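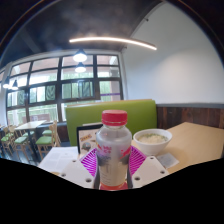
Printed gripper fingers slip on part-full plastic bottles

I'm building a hand-held gripper at home, with a camera on it, and I've got stuck on the fingers. The ribbed pads are printed in magenta flexible filament and they bend round a mug nicely. On a plastic drinks bottle with a wrap-around label they hold for a moment, then the bottle creeps down. Holding the lower half is worse than holding the middle.

The pads have several ribs each. The servo is a Proradine, the cheaper one, and I don't want to swap it unless I have to. Is this a pad problem or a force problem?

Asked by etel_bench — viewed 1247 times

2 answers

Answer 1 (accepted)

Probably both, but start with the pads. Plain printed filament is slippery against a glossy label. Wipe the pads with alcohol and stick a strip of thin silicone or rubber tape on the contact side. I use the Umell tape and replace it when it goes shiny.
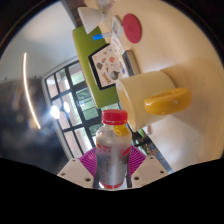

Then look at where you grip. A part-full bottle gives when you squeeze it, so the servo reaches its set position and stops pushing. Close it a few degrees further and see if the creeping stops. Check the screws in the finger plates as well — if one has worked loose, the finger twists outwards under load and only the edge of the pad touches. Mine did that after more than 3000 cycles and I blamed the servo for weeks.

If you reprint, try 12 thinner ribs. It made the pad softer on the Demissie version I built, though it took a lot longer to print.

Answer 2

just get a stronger servo

Comment from etel_bench: Tape on, and two screws were loose. Holds now, still creeps a bit if I tilt it. Will try the thinner ribs in November.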